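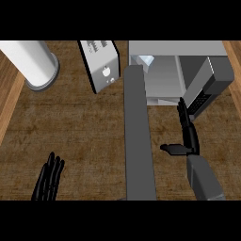 Rernden Breakroom Tasks, data card

Version 2, Apr 15, 2018
Maintained by the workplace automation group at Drustance

Summary

Rernden is a set of simulated two-handed episodes covering small kitchen chores in an office breakroom: opening and closing a microwave door, pressing keypad buttons, working a toaster, clearing the tabletop. It holds 2,174 episodes across 46 task variants. All scenes are rendered. No footage of employees is included.

Background

The task list comes from the breakroom at the Plornitz site, where kitchen attendants reset the appliances between shifts. Attendants ranked the chores they wanted handed over first. Closing appliance doors and wiping down ranked high. Restocking and talking to staff about food allergies stayed with people and are not in the set.

Effect on jobs

Under the Plornitz plan, attendant hours are unchanged through September. Two attendants move to a supervisor role, which means reviewing failed episodes and stopping the robot when needed. Training for that role is paid. Pay grades for the new role were still open when this card was written.

Splits

train: 1,776 episodes
validation: 352 episodes
test: 46 episodes, one per variant

Episodes are capped at 500 steps.

Known limits

Door hinge friction is constant.
Liquids are not modeled.
No person enters the workspace in any episode, so the set should not be used to test safe stopping near people.

Loading

Use the Jaunzems reader, version 2 or later. Older readers drop the left-hand joint values without a warning.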